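We use cookies to remember your settings and to see which stories are read most. Accept all | Manage choices
Get our morning newsletter, free to your inbox.

Sipos firm says its household robot is still learning to open doors

By Zunico business desk
August 31, 2023

Anyone who has ever tried to get through a doorway with a basket of washing on one hip and a cup of tea in the other hand will have some sympathy with the engineers at Finora, the small robotics company on the edge of Sipos, who have spent most of the summer on very much the same problem (without the tea, one hopes, given the price of the equipment).

The company opened its workshop to local residents and business owners this week to show how far it has got with Velach, its project to build a helper for kitchens, care homes and stockrooms. The short answer, which the team gave quite cheerfully over sandwiches, is that it can do a few chores nicely, a few more on a good day, and a great many not at all.

Folding tea towels went down very well with the visitors, several of whom asked if they could take the machine home there and then. It managed a pile of 50 over the course of the afternoon, slowly but neatly enough, and only stopped when somebody's coat was put down on the table beside it. Moving tins from a box to a shelf was quicker. Wiping a worktop was judged by most of those watching to be a bit half-hearted, particularly in the corners, though one visitor did say she had teenagers at home who could not match it.

Doors are another matter altogether. A person takes hold of a handle, pushes it down, leans a little and walks through, all without giving it a thought. A robot has to find the handle, get its fingers round it from a sensible angle, turn it by the right amount and then keep hold while the whole thing swings towards it or away from it. Handles come in every shape under the sun, and the cupboard under the stairs in an older house may well have one that has been loose for years.

Much of the practice is therefore done on a computer, where a mistake costs nothing and no paintwork is scratched. Finora says Velach made 3,250 simulated attempts at doors and cupboards in June alone, with the colour of the panel, the lighting and the kind of handle changed from one batch to the next.
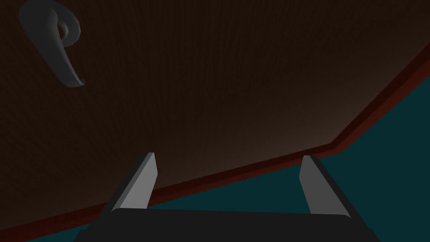
A simulated view from a door-opening exercise, with the lever handle at top left and the gripper's two fingers at the bottom.

The results were better than they had been in the spring, the company said, but they do not yet carry over to real life as well as everyone would like. In its latest round of 400 tries on the real doors fitted along one wall of the workshop, the robot got through a little more than half. Round knobs gave it the most bother, and lever handles the least, so long as the door was not a heavy one. The dimmer the room, the worse it did, and the team has been practising with the blinds down for that very reason.

Visitors were allowed to suggest chores of their own, and there was no shortage of ideas. Changing a duvet cover came up more than once and drew a long groan from the engineers, as did matching socks. Shopkeepers were more taken with the notion of a machine that could check the back of a stockroom overnight and bring things forward to the front, and there was a good deal of talk about deliveries, cardboard and what happens when a box has been taped up badly. The owner of a hardware shop went away and came back with a bag of odd handles from his own shelves, which were very gratefully received.

There were some harder questions too, as there should be. A care worker wanted to know whether the machine was meant to take her job or to fetch and carry so that she could spend longer with the people she looks after. The company told her it had the second in mind, and that it would not put a robot to work around residents until it was much surer of itself. Another visitor asked what it would cost to buy, and was told that it was far too soon to put a price on it.

For now there are no plans to sell Velach to households. Finora hopes to place a first machine in a stockroom next year, working only when the shop is closed, and to have it opening ordinary internal doors reliably before then. The aim is 100 doors in a row with no help from anybody, and the longest run so far is well short of that.

The workshop will open its doors to the public again in the autumn, and the company has asked anybody in Sipos who is replacing old cupboard or door fittings to consider dropping them in at reception before they go in the bin. Stiff ones are especially welcome.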